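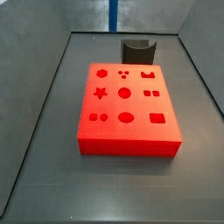 Attachment 1: red sorting board in cell, fixed cam

Ticket 489 / Gustel cell / shape sorting
Opened by: Fouad Daher
Status: open, waiting on Matos

Fouad, 9:40
Star piece jams. Round and oval go in fine. Star gets to the hole, sits crooked, arm keeps pushing till it faults. 13 faults since last night's update.

Clementina Lobo, 10:15
Board moved? Check it's square to the walls. Also which grip file, 2 or the old one?

Fouad, 10:50
Old one. Loaded 2, re-zeroed. Star went in twice then jammed agian. M shaped notch piece same problem, worse.

Clementina, 11:30
So it's rotation. Lower push force, let it wiggle before pressing. Logs to Afonso at Matos pls.

Fouad, 13:20
Sent. Wiggle helps, slow though. Wondley still wants it putting away silverware by September?? My kid does this board in a minute. I'd tell them not yet.

Clementina, 13:35
Told them. Leave open, retest when Afonso sends teh new file.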